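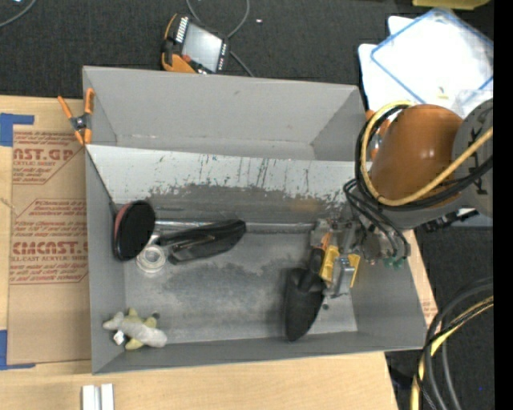 Re: [celulas-lista] revisão das regras de bancada

Oi, Iara, oi, gente!

Em 7 out. 2021, Iara Pereyra escreveu:
> Na regra 2 falta dizer onde fica o pendente de comando
> durante o ciclo. E caixa presa só com grampo de mola,
> vale ou não vale?

Boa pergunta! Na Fitari a gente deixa o pendente fora da caixa, atrás dela, com o botão vermelho livre — nada de cabo enrolado por cima. Eu escreveria isso com todas as letras.

Quanto aos grampos, por mim vale para peça leve, desde que alguém confira o aperto antes de cada lote (o Lauri discorda, ele quer batente fixo em tudo). E incluiria uma linha sobre o desgaste do fundo: trocamos uma caixa depois de 134 ciclos, acho cedo, mas o Vichien insistiu.

Mando o texto da regra 2 até amanhã, aí vocês riscam à vontade.

Abraço,
Forough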